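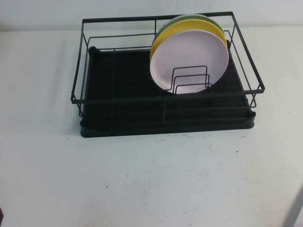
## mostent-fixed

Converter for fixed-width ledger exports. Reads a copybook-style layout file and writes CSV or JSON lines. Written to move old payroll records off a batch system without touching the batch system.

### Install

Needs Python and a C compiler. From the top of the repo:

```
make
make check
```

`make check` runs 108 tests. Two are skipped on Windows - both deal with tape label padding.

### Usage

```
mostent --layout pay.lay --in PAY.DAT --out pay.csv
```

- `--codepage` sets the input code page. The default is `cp037`.
- `--strict` stops at the first bad record. Without it, bad records go to `rejects.dat` unchanged.
- `--sign` is `trailing` or `leading`. Check this before a full run.

### Layout files

One field per line: name, start, length, type. Starts count from 1. Types are `text`, `zoned`, `packed` and `date`. Nested groups are allowed up to 4 levels deep. `OCCURS DEPENDING ON` is not supported; split those records first with `tools/split.py`.

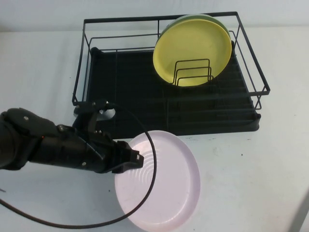 ### Known issues

- Packed fields longer than 19 digits are written as text.
- Two-digit years use a fixed pivot. Change it in `dates.c` and rebuild.
- Memory use grows with the reject count, as reject offsets are held until exit.

### Maintainers

Babita Yadav (parser, layouts), Natanael Guimarães (build, code pages). Send patches against `main`, with a test and a short sample record. Remove real names and pay figures from samples.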